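Subject: Re: [trurnden-repair] Long boxes, what to keep and how to store them
Date: February 10, 2026

On the list it was written:

> I have been going through the back shelves and we have a lot of
> long narrow cartons: blinds, curtain rails, tube lamps, a few
> umbrellas. Most are empty. Some still have the old product in them
> and no label I can read. Before I flatten the lot, does anyone want
> them for mailing things out? And is there any rule about what size
> the post office will take before it gets expensive? I would like the
> shelf back before the Skemau order comes in.

Please don't flatten all of them yet. We send out blind slats and rail sections a couple of times a month, and a new carton in that shape costs more than the part inside it. I went over this with the Vurnik group in September, when they cleared their own shelf and then had to buy cartons again a few weeks later. What follows is what we agreed then, with a few changes for our building.

1. What to keep

Keep any long carton that still has both end flaps and no crushed corner. The corners matter more than the sides. A dent halfway along can be backed with a strip of card, but once a corner has gone soft the end opens in transit and the contents slide out.

Keep plain ones first. Printed ones are fine for pickup and for moving things between us and Vurnik, but old bar codes have to be covered before anything goes through the mail. Use paper and tape for this. Marker is not enough, as the scanners can still pick up the lines through it.

Glossy cartons are harder to label. Ordinary paper labels lift off a smooth coating after a day or two in a cold room. Wipe the spot with a dry cloth, put the label down, then run clear tape over the whole label and a little past it on each side.

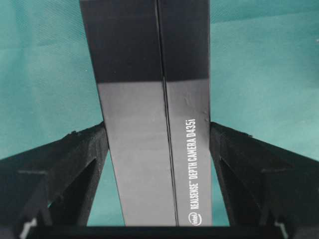

2. What to let go

Anything that smells of damp. Anything with mouse damage, even if it is only at one end. Cartons with a foam liner glued in can't go in the paper recycling as they are, so pull the liner out first and put it in the general bin. If the liner won't come away cleanly, the whole thing goes in general.

Tube lamp cartons should not be reused for mail even when they are in good shape. The board is too thin. If there is still a lamp inside, leave it in there, write LAMP on both ends and put it on the low shelf by the side door. The town depot takes those and will not take them loose.

3. Size and cost

I can't give you one answer on the mailing rate. It depends on the carrier and it changes. What I can say is that our account with Tapsell has a cutoff at 900 mm on the longest side. Up to that length a parcel goes at the normal rate. Over it there is a surcharge, and they measure the outside of the carton including any tape or padding. I have been caught by this once, with a box that was fine until I put a cap of folded card on the end.

So the most useful ones to us are just under that. Longer cartons can be cut down. Cut three sides, fold the fourth over as a flap and tape it.

4. Where they go

Stand them on end in the tall bin, open end up, shortest at the front. Lying flat they get other things piled on them and we lose the corners. The bin holds 19 if they are all the slim kind. Once it is full, stop keeping them. I would sooner run out now and then than lose the shelf again.

Please write the inside length on the end flap in pencil. Inside length is what you need when you are matching a part to a carton, and it saves unfolding every one of them to check.

5. Unlabeled contents

For the ones with something still in them, open one end only and look before you pull anything out. Blinds with a spring in the roller can let go if the end pin is loose. If you can tell what it is, write it on the box and put it with the parts. If you can't, leave it on the sorting bench and I will go through them next time I am in.

The Skemau order is 13 cartons, all of them short and square, so it needs depth more than height. If you clear the two lower shelves it should fit without touching the tall bin at all.

One question back to the list: does anybody still use the umbrella boxes? They are too narrow for rail ends and I have not seen one go out in a long while. Unless somebody speaks up by the end of the month I will put them out with the recycling.

--
trurnden-repair mailing list
To leave the list, send a message with the word "unsubscribe" in the subject line.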